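Ursu puts off retirement, signs on with Ghorbani for one more season

Apr 18, 2026

Well, so much for the farewell cake.

Anca Ursu, who told me in October that her knees had filed for divorce, is playing on. The veteran setter has agreed to join Ghorbani for the coming indoor volleyball season, and I got her on the phone last night while she was trying to fit a standing lamp into the back of a hatchback.

"I said I was finished, and I meant it for maybe a month," she told me. "Then I started going to games and sitting in the stands, and I was a terrible spectator. I was calling out sets. People moved seats."

I've covered Anca since she was a skinny backup at Prurnance, and I have to say I'm thrilled (I know, I know, I'm supposed to be neutral about these things). This will be her 11th season in the league and her fourth club. She comes in on a one-year deal, with an option for a second if both sides are still speaking to each other by spring.

The person who talked her into it was Ilse Goossens, the Ghorbani head coach, who used to hit Anca's sets back when they were both at Cladico. The two of them met for coffee, the coffee became lunch, and by the time the check came Goossens had drawn the whole rotation on the back of a parking receipt. Anca still has it. She says the handwriting is awful.

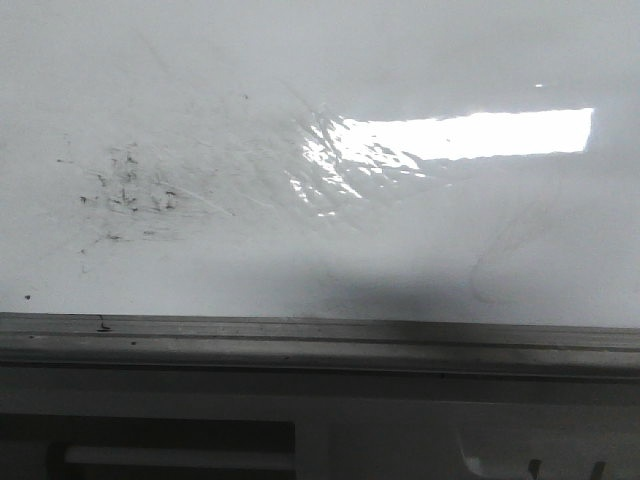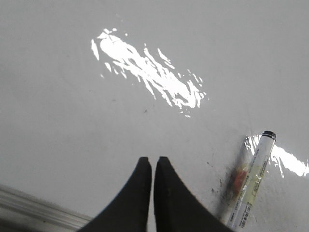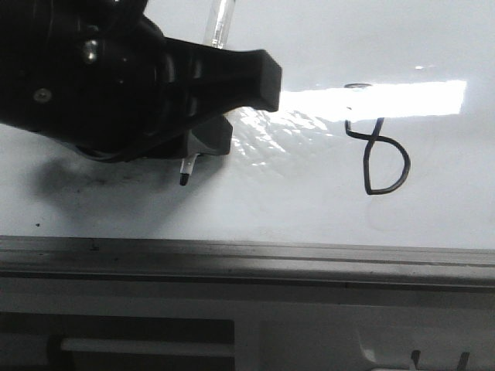
Ghorbani needed somebody, too. They finished next to last and went through three starting setters, two of them injured and one who moved home to finish her degree. The passing was fine most nights! The ball would come up beautifully and then you'd watch two hitters go for the same set and land on each other. I sat through a five-set loss to Cladico in which that happened twice in the same rally, and the guy next to me put his coat over his head.

Goossens isn't promising miracles. When I called her she was on her way to a youth clinic and talking fast.

"Anca makes average hitters look good, and we have better than average hitters," she said. "She also yells, and we've been a quiet team. I want some noise in there."

There's a personal milestone in it as well. Anca is sitting on 1,455 career sets in league play, third on the all-time list, and she'd move into second sometime before the winter break if she stays healthy. She claimed she didn't know that. I don't believe her for a second, but I let it go.

As for the knees, she's been on a bike all winter and swimming at a pool near her sister's place. The plan is for her to sit out one practice a week and skip most of the preseason trips. Backup minutes will go to the two kids who came up from the reserve side last year, and Goossens was pretty clear that teaching them is part of the job. Anca seems happy with that part. She told me she learned more from one grumpy old setter at Prurnance than from all of her coaches put together, and she figures it's her turn to be the grumpy old one.

The move means one more apartment, of course. She's lived in so many that she's stopped buying real furniture, which explains the lamp. She did finally get it into the car, by the way, with the passenger seat all the way down and the shade on her lap.

Ghorbani will introduce her to fans at an open practice before the season starts. The gym holds almost 1,000 if you count the folding chairs, and the club told me the first 30 season ticket holders through the door get to hit a ball off one of her sets. I'd pay good money to do that, and I can barely jump over a garden hose.

Camp opens in late summer and the first home match is against Prurnance, so that should be a fun night. Anca said she's already had a couple of rude text messages from old teammates over there and has answered all of them with a picture of her new jersey. She's keeping number 11.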